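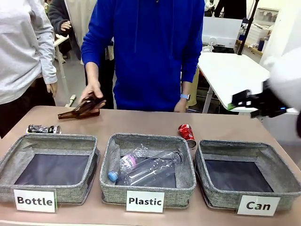

The sorting table at Tolon, with the Bottle, Plastic and Can bins along the front edge.

I'd asked Imelda Abella for twenty minutes on how she looks after the recycling cell, and I got most of a morning (plus coffee!). She's had the job since September, when she took it over from Keegan Gill.

"People ask me about the software," she told me. "Mostly I'm checking bolts and wiping pads."

The pads go first, apparently. They sit on the gripper fingers and take all the wear, so she swaps both together, every 3136 picks. "If you change one, you get a new pad pushing against a tired one, and the bottle twists on you. Keegan taught me that – the hard way." After that she snugs up the finger bolts and runs 18 test grabs at low speed.
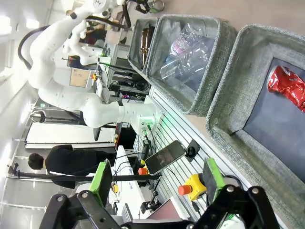
Cables are her other big thing. She moves each arm by hand through its full reach, slowly, watching for anything that pulls tight or rubs. Then she hits the emergency stop, on purpose, every single morning. "I want to hear it quit before I put my hands in there."

And the bins? I figured those just sat there, but she lines them up before each run and checks them again at lunch. "They're fabric, they go floppy. Somebody leans on the table and now your can bin has moved." She'd like stiffer ones, and Yeison Londoño has promised to look into it once he's done with the spare wrist camera.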